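Minutes of the October meeting, Grīnberga House Tenants' Association

Present: Ona Bite (chair), Dalibor Havlíček (minutes), 35 residents
Apologies: flats 3 and 19

Minutes of the last meeting were agreed with one correction. The bike shed quote from Triro was £689 – not £698 as printed.

Hot water. Wasetti replaced the pump in the east block. Two flats on the top floor still report low pressure in the mornings. Ona to ring them again and ask for a date in writing.

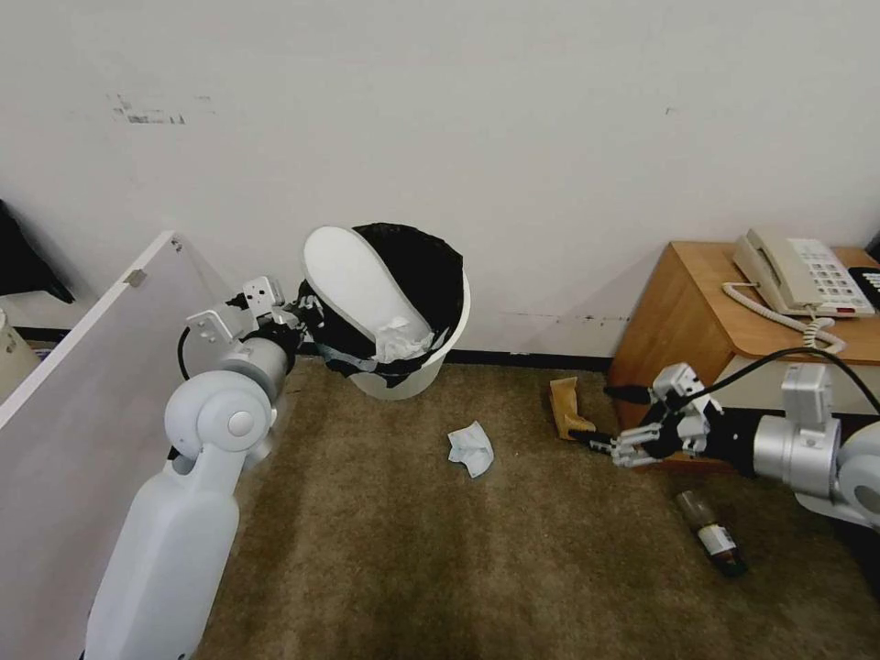 Rubbish and recycling

The food waste round moves to 7am. Bags should not be left on the landings overnight. Dalibor asked whether the ground floor could have a second paper bin, as the present one fills up early. Agreed to ask the council.

Garden. Bulbs came to £231, paid from the summer fair money. Planting along the Wumorico Road side, tools from the shed.

Any other business. The front door closer is slamming again. Noise after 11pm was raised – a note will go round to all flats.

Next meeting in the same room, 7.30pm.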